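Old board with a CPU still in it, clean the socket area or leave it alone?
Forum index > Desktop hardware > Repairs and salvage

balgate_basement
Posted 26 Jul 2026
Picked up a green motherboard in a box lot from the Balgate swap, 5 bucks for the lot, and I was mostly after the case fans. Turns out the fans are garbage and the board is the interesting part.
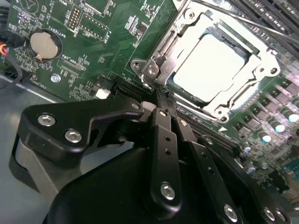
CPU socket with the plate down, coin cell over on the left.

Chip is still under the plate. I want to pull it, wipe it down, put on fresh paste and see if the thing posts. Two questions. Do I need to touch the screws on the bracket, and should I swap the battery first?

pinbender
Leave the screws alone. They hold the bracket to the board. The lever is what you want. Push down, slide it out from under the catch, let it come up slowly. If you take the screws out you will spend the evening finding out which way the bracket goes back on.

balgate_basement
That sounds like experience.

pinbender
It was a long evening.

Du_and_dont
Swap the battery before anything else. A dead cell on an old board can give you all kinds of weird nonsense at startup and you'll blame the CPU for it. Yours is in the usual round holder with the clip, right next to where it says BATTERY1, in case you were worried about getting lost.

sondetti_fan_club
Disagree. Most boards will post on a flat battery, they just forget the date and your settings. Get it to post first, then spend money. The cell is cheap but so was the board, and at some point you have to respect the budget.

Du_and_dont
"Most boards" is carrying a lot there. I had one that sat dark until it got a new cell. Lost a whole weekend to it.

sondetti_fan_club
And I've had a shelf of them that didn't care. We can both be right, it's a big shelf.

oldcaps
Nobody asked, but I'd look at the capacitors by the socket before putting power to it. The tops look shiny in the photo, but glare hides a lot. Tilt it under a lamp and check for doming or crust. If they're flat, carry on.

balgate_basement
Will check tonight. What about cleaning the chip? I have isopropyl but it's the 60 percent kind from the drugstore.

pinbender
Get the strong stuff. Coffee filter, not paper towel. Clean the lid with the chip still clamped in, so nothing drips into the socket — then lift it out if you still feel the need.

oldcaps
Why lift it at all? If it's seated, leave it. I'd bet 40 percent of the bent pins on this forum come from people having a look.

pinbender
Because he bought it in a box lot and has no idea what's under there.

oldcaps
Sure, and after he looks he'll know it was fine until he looked.

balgate_basement
OK, plan is: lamp, caps, strong alcohol, lever stays down for the first try. Battery if it sulks. The Berkutstead store has cells at the register so I may cave and get one anyway.

Du_and_dont
I'll take that as a win.

sondetti_fan_club
Let us know before September, I have a shelf to defend.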